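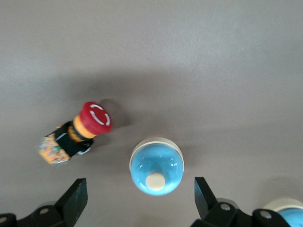 The Button Box Sorter – your questions answered

Last updated 2019-03-02

I get the same handful of emails every week since I put the first notes up, so I've gathered the answers in one place. If yours isn't covered, the address is at the bottom and I do reply (eventually!).

What are you building?

A sorting and kitting setup for control panel bits: push buttons, emergency stops, terminal pieces and so on. A few of us at the Drultville shared workshop build little control boxes for kilns, extractors and pillar drills, and every box starts with someone digging through a drawer for the same parts. I wanted the robot to put a kit in a tray for me while I get on with the wiring. The project is called Gulyás, after what was in the pot the night Gergely and I drew it up.

Is it finished?

Gosh, no. Picking up works well for most things. Putting down neatly is another matter, and I'm still fighting with anything long that wants to roll.

Why start with push buttons?

I had loads of them! They're also a nice mix of easy and awkward. A dome button standing upright is a friendly round thing that you can come at from any side. An emergency stop lying down has a wide cap at one end and a boxy contact block at the other, so it never sits level and the middle of it isn't where you'd think. If you grab by the cap the whole thing swings. I go for the body, just behind the collar, and turn the wrist to match whichever way it's lying.

How are the fingers set up?

Flat, tapered blades on screwed-on brackets. I like the taper because I can get down between two parts without knocking the neighbour over. Keep an eye on those bracket screws. Mine worked loose in November and I spent a whole evening blaming the software before Roxana Villca leaned over and wiggled a finger with her thumb.

How much gap do you leave round each part?

I open to 46 mm for the buttons and come straight down. Then I close slowly. For the thin stuff I open to 30 and I'm a lot more careful about height.

What do you use for a tray?

A shallow plastic one with a raised rim. Any colour will do, but pick one you can tell apart from your bench. Rounded corners are a bit of a nuisance as small parts slide into them, so I try to set things down away from the edge.

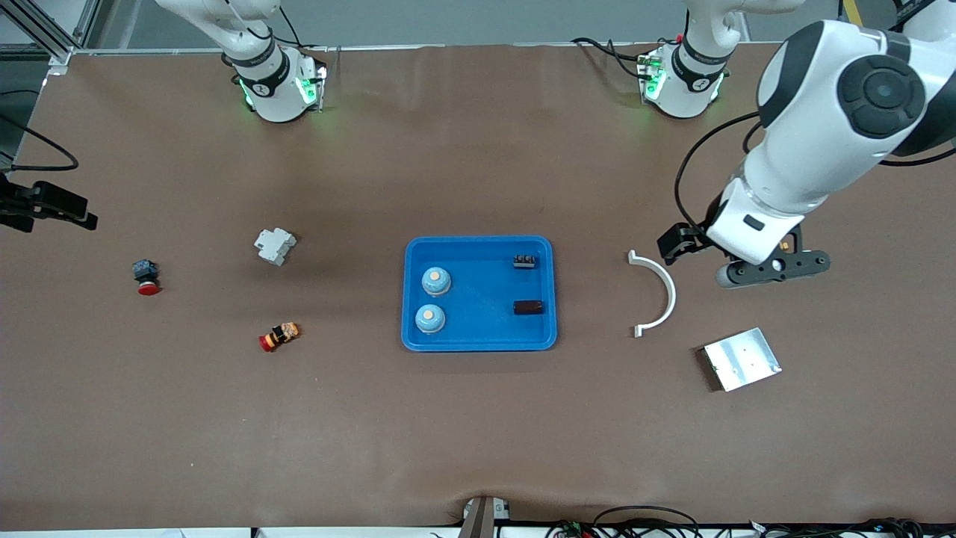

Part-way through a layout: two of the buttons, a terminal connector and a dark block in the tray, the rest still out on the table.

Do you really need two arms?

For buttons, no. One would be fine, and if you're starting out please start with one. I want the second for bigger pieces like the flat metal plate, where I'd like one arm to steady while the other turns it. That's the plan for spring, anyway.

What goes on the table top?

I cover it with something plain and smooth and change it when it gets tatty. Creases matter more than you'd expect – a flat plate will sit slightly tilted on one and then the fingers miss the edge. Shiny surfaces gave me no end of trouble with reflections, so I stick to dull ones.

Which parts give you the most grief?

The white C-shaped arc, by a mile. It's got little flat tabs at both ends and I haven't settled on where to hold it. Fumiko Miyazaki reckons by a tab, I reckon the middle of the curve. We've tried 28 goes each way and the scores were close enough that we're both still claiming to be right.

Can I have your code?

Yes, ask me and I'll send the current folder. It's messy. The part-picking bit is called Fovus and the bit that keeps track of what's in the tray is Levley. You can use either without the other, though Levley is a bit lost on its own.

Is it safe to have running with people about?

We keep a stop button wired in and within reach (a proper one, not one of the ones being sorted!) and nobody puts a hand in while it's moving. Efa Beddoe wrote our bench rules and I'll happily pass them on, but do your own for your own space.

Can I come and see it?

Please do. Thursday evenings are best. Ring the bell at unit 31 and ask for me, Ildikó Hegedűs. Bring a part you think it can't pick up.

Contact: use the form on the workshop page and put "Gulyás" in the subject.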